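3.2 Where people put things down

I should say up front that this part of the study was never in the plan. We went to Gundley to ask renters about noise, and I kept coming home with pages of notes about living rooms. People talked about the neighbor's bass for a minute or two and then drifted off into how they use the space they have, which chair is theirs, where the coats end up. So I gave in and added four questions to the interview guide.

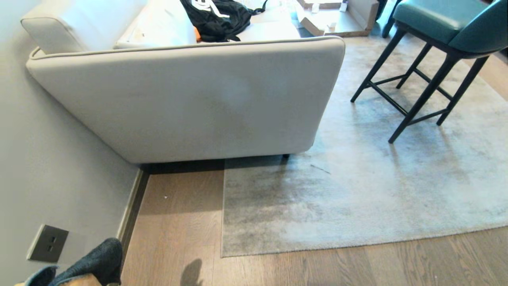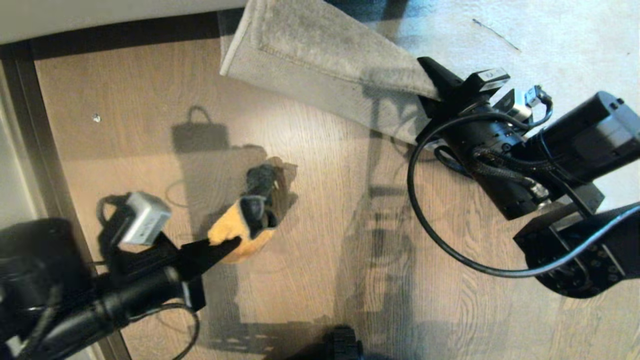 Figure 4. Everyday items in a living space: a garment left on a sofa (first picture) and a plush toy above a wood-grain floor (second picture).

The sample for this section is 112 households, all renting, split between the Gundley blocks and the older buildings over in Walley. Each interview was meant to run 90 minutes. Plenty ran longer, and I let them (my transcriber has forgiven me, I think). I coded the answers by hand first and then a second time in Pal, the tagging tool our department uses, and where the two rounds disagreed I went back to the recording.

The thing that surprised me most was how people talk about the word "away." In the noise literature, and in a lot of housing work generally, a home is treated as a set of rooms with jobs: you sleep in one, you cook in another. My interviewees hardly ever spoke like that. They talked about surfaces. A bag goes on the arm of the couch when you're going out again, and on the hook when you're in for the night. One woman in Walley told me the back of her couch was "basically the hallway," and I've used that line as a code name ever since, because so many other people described the same arrangement in duller words.

Now, how does this get us back to noise? Slowly, I'm afraid. Renters who described their main room as doing several jobs at once also tended to describe sound as something that followed them – there was no second room to go sit in. Renters with a door they could close complained about specific sounds at specific times, like the elevator or the guy upstairs and his treadmill. I want to be careful, as the Walley apartments are smaller and also have thinner walls, and my interviews can't pull those two apart. The Pruvidham survey had sound meters in the hallways and could probably do better on this point, but it didn't ask about furniture at all.

There's also the season to think about. I did most of the Walley visits in November, when coats are out and windows are shut, and the Gundley ones in warmer weather. A living room in winter is a busier place. I've marked the season on every quote in the next section so readers can judge for themselves, and I'd love to see somebody redo the Walley half in the summer.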